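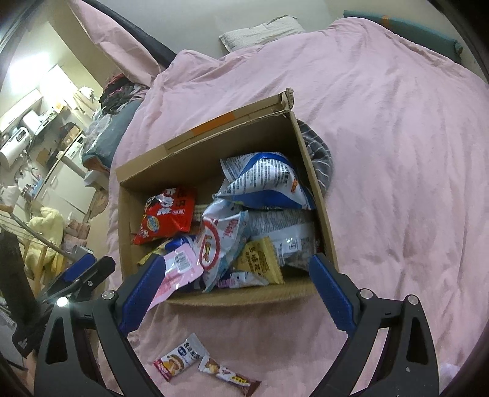
Tzu-hsuan Lai thinks the drift in the seal leak numbers comes from the gauge and not from the film, and wants the zero checked before any more bags go under water. Fair point. Zero checked, see below.

30/08/2024

Burst and leak, pillow bags, snack weight film. Continuing the series started in April.

Setup same as last entry. Horkus chamber, lid gasket cleaned, water at room temperature. Gauge zero read 4 mbar high with the chamber open. Corrected at the screw, left it one hour, still on zero. The April readings were taken before anyone looked at this, so treat them as 4 high until shown otherwise.

Drinen film, end seals first. Pulled vacuum in steps, held 30 s per step, watched for a bubble stream. First steady stream at 205 mbar below ambient, lower left corner, where the end seal crosses the back fin. Same corner on the next bag. The fin is three layers going to four at that point and the jaw does not close the step. Single bubbles before that are air trapped in the crimp and do not count as a leak. Wiping the crimp with a wet finger before closing the lid gets rid of most of them.

Rollitz film, same jaws, same dwell. No stream up to the end of the gauge range. Seal peels clean instead of tearing, so the sealant layer is doing the work and the print web stays whole. Would like to see this repeated on a cold morning before believing it.

Jaw temperature: display and thermocouple disagree by 6 degrees at the left end, agree at the right. Left end is the end that leaks. Heater cartridge may not be seated all the way. Did not pull it today, jaws too hot by the time I thought of it.

Cycle counter on the sealer at shutdown: 2,067.

To do
Pull left cartridge, clean bore, refit
Rerun Drinen after that, no other change
Ask Ho for the sealant layer thickness on both rolls, the data sheet gives total only
Correct the April table
New gasket for the lid, old one has taken a set near the hinge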